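Storthorpe Toy Library – Minutes of the Meeting held 21/01/2026

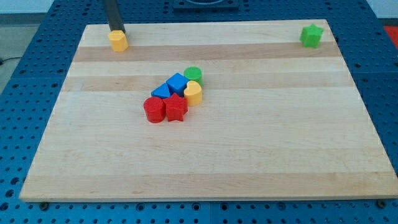

Item 3: shape blocks on the striped board, blue work table.

Present: seven members and the person with the key. Apologies: three, one of them convincing.

1. Minutes of the December meeting
Approved after "bocks" was corrected to "blocks" on page two. The spelling "blokcs" on page one was left in, as the motion only covered page two.

2. Money
The balance stands at $2841. Of this, $522 is held for the Trurnley branch, which has asked for it twice and will be asked what it is for.

3. Shape blocks
The meeting turned to the loose blocks, which have been on the agenda longer than some members. Discussion took place at the blue table with the holes. The green star was felt to be the most popular shape and the yellow heart the most argued over. One member said the yellow hexagon was a nut. The meeting noted that it is a hexagon.

It was asked whether the blue triangular block belongs with the blue cube or came in with the Wulov donation. No record could be found. Agreed: blue goes with blue until somebody objects in writing.

Sorting by color or by shape was debated at length – the green cylinder was cited by both sides. Vote: four for shape, three for color. Shape carried. The color party asked that their disappointment be minuted.

4. The board
A proposal to paint the wooden board was defeated. Members like the stripes. A second proposal, that people stop using it for sandwiches, passed with one abstention.

5. Storage
The Issahaku tubs cost $60 for the set. Approved, provided the lids fit this time. Labels to be printed, not handwritten, following the difficulties of item 1.

6. Other business
The leaflet order came back as 2000 copies. The spare copies will be kept under the stairs with the previous spare copies.

Meeting closed when the heating went off. Next meeting: same room, bring a sweater.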